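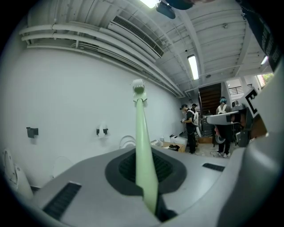
Gollton has put its hand-held gripper kit on general sale, 26 June 2024, after a long stretch of invite-only orders. The kit is called Brernatar and it's for teams who want to teach a robot arm by doing the job themselves first, gripper in hand, no arm needed on site. Body is gray and white molded plastic-feel stuff, lighter than we expected. The pale green finger narrows toward the end and has a white tip with small teeth around the top, and the black-and-white square marker sits up on the housing where the tracking software looks for it. Vents on the upper side, two of them. Ours ran warm but never shut off.

Price is $173 a month per gripper on the rental plan, minimum 9 months. No outright purchase yet. Gollton says that comes in November, no figure given. You get the gripper, a charger, spare tips and a seat on Mapplebeck, the company's upload and labeling site. Extra seats cost more.

Setup was quick - roughly 9 minutes from opening the case to first recording, most of that waiting on a firmware update. Mapplebeck itself is slower. Uploads stalled twice on our office connection and had to be restarted by hand, and the progress bar is no help at all. Search works fine. Tagging is clunky, you have to save after evey clip.

Grip is good on boxes and small plastic parts. Less good on thin stuff like paper or a single sheet of film, the tips tend to push it along the table. Gollton is promising a softer tip, same price, for anyone already on the plan.

First orders ship out of the Drikville warehouse and only to US adresses for now. Lead time is quoted at 2 weeks. Support is by email, weekdays only, phone line for larger accounts. Returns inside the first month, buyer pays shipping. Full review to follow once we've had it on a real packing job for longer.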